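Ticket 408: Weekday wrong on birthday pages for some dates, reopened twice
Product: Dakby birthday and date pages 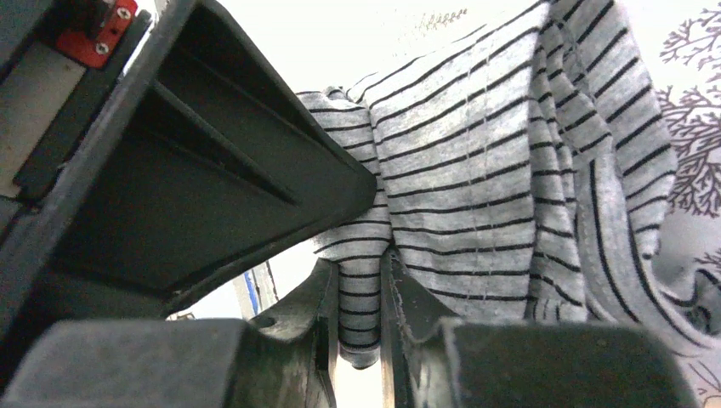

Gripper housing and fingers.

Status: Open
Component: Date engine / page text
Reported by: reader mail, forwarded from the Brorkthorpe desk
Assigned to: Junaid Niazi

Original report

A reader writes that her grandfather's birthday page gives the wrong day of the week. He was born on February 20, 1900, and the family Bible has the weekday written next to his name. Our page is one day off. She also says the "next time you can reuse this calendar" line doesn't match what she gets on paper. She would like it fixed before his memorial page goes to the printer in November.

Steps: open the birthday page for February 20, 1900, and read the second paragraph.

Comment 1, Stimach support

Could not reproduce. I opened the page and it shows a weekday, a day number and a reuse year, all filled in. Family Bibles are often written up years later from memory. Suggest closing.

Comment 2, Junaid Niazi

"It shows a weekday" is not the same as showing the right one. Please don't close tickets on the grounds that the field wasn't blank.

I'm not ready to blame the Bible or the code yet. I worked it out by hand from a printed perpetual calendar and the reader has it right. That's one date. I'd like to see a pattern before anybody touches anything.

Comment 3, Stimach support

Cleared the page cache and rebuilt. Marking as fixed.

Comment 4, Junaid Niazi

Reopened. Rebuilt page says exactly what the old one said. I don't see how a cache would invent a weekday in the first place, but fine, we've ruled it out.

Things I checked this morning:

Dates in 1961, 1984 and 2001: all correct against the printed calendar.
March 1, 1900: correct.
February 28, 1900: wrong by one.
January 1, 1900: wrong by one.
December 31, 1899: wrong by one.
Anything in the 1890s I tried: wrong by one, always in the same direction.

So everything from March 1900 on is good and everything before it is off. I bet you can guess where this is going, but I've been burned by obvious answers on this code before, so I asked for the page for February 29, 1900.

There is one. It has a headline, a paragraph about the birthstone, and a list of famous people who share the day. There was no February 29 in 1900. Years ending in 00 only get a leap day if they divide evenly by 400, so 2000 had one and 1900 didn't.

Comment 5, Stimach support

Are we sure 1900 wasn't a leap year? The spreadsheet the writers use has it as one.

Comment 6, Junaid Niazi

Yes, we're sure. Some spreadsheet programs do count 1900 as a leap year. It's an old mistake that was kept so that old files would keep working. If our date table was exported from that spreadsheet, we've found the source. Can somebody tell me where the table came from? The header only says "Pirzada import" and there's no note on how it was made.

Comment 7, Brorkthorpe desk

Pirzada was the old template pack. The table came with it. I was told it had been checked.

Comment 8, Junaid Niazi

Checked by whom, and against what? I've read through the import notes and there are 15 spot checks in there. Every one of them is a date after 1950. You could pass all of those with a table that put Napoleon's birthday in the wrong century.

Comment 9, Stimach support

Proposed fix: subtract one day for everything before March 1, 1900. Patch attached. It fixes the reader's page. Marking as fixed.

Comment 10, Junaid Niazi

Not accepting this one. The reader's page does come out right with the patch applied, I'll give it that. Three problems:

The page for February 29, 1900 is still live, and now it claims the same weekday as February 28.

The day number for dates after February in 1900 is still one too high. March 1, 1900 should be day 60 and we print 61. The patch doesn't touch day numbers at all. I missed this in my first round, since I was only looking at weekdays.

The reuse line is still wrong. It looks up the next year with the same starting weekday and the same length, and the table thinks 1900 is a day longer than it was. It offers 1928 for a 1900 calendar. 1928 was a leap year. The right answer is 1906, which starts on the same weekday and has 365 days like 1900 did.

A fudge of one day on top of a bad table is how we get this ticket back in a year. I want the table gone and the weekday worked out from the date.

Comment 11, Stimach support

The table is used on a lot of pages. Replacing it is risky.

Comment 12, Junaid Niazi

Let's look at how many before calling it risky. I ran the old table and a plain calendar calculation side by side for the full range we publish. They agree on every date from January 1, 1901 on. All the differences are in 1900 and earlier. We have 96 published pages in that stretch, and 58 of them got any visits at all last month. That's a morning of reading for one person, and I'll do it.

Same run turned up no trouble at the year 2000. I half expected some, and I'll believe it fully once I've seen the pages with my own eyes.

Comment 13, Brorkthorpe desk

Can we at least tell the reader it's fixed? She's written again.

Comment 14, Junaid Niazi

Please tell her she was right and that we're working on it. Give her the correct lines in the mail so she can send them to her printer without waiting for us: February 20, 1900 was a Tuesday, it was day 51 of the year, and the calendar could next be reused in 1906. Don't say fixed.

Comment 15, Junaid Niazi

New calculation is on the test site. Results so far:

February 20, 1900: weekday correct, day number correct, reuse year correct.
February 29, 1900: now returns "no such date." The list of famous people from that page has to go somewhere or be dropped. I looked up two of them and neither was born in February, so my vote is drop.
March 1, 1900: day 60.
Leap day pages for 1896 and 1904: both present, both correct.

Still open: the "average read time" at the top of each page says 10 minutes whatever the length. Separate ticket, please. I don't trust that number either, but it isn't a calendar problem.

Leaving this open until the live pages match the test site. Stimach, please don't change the status.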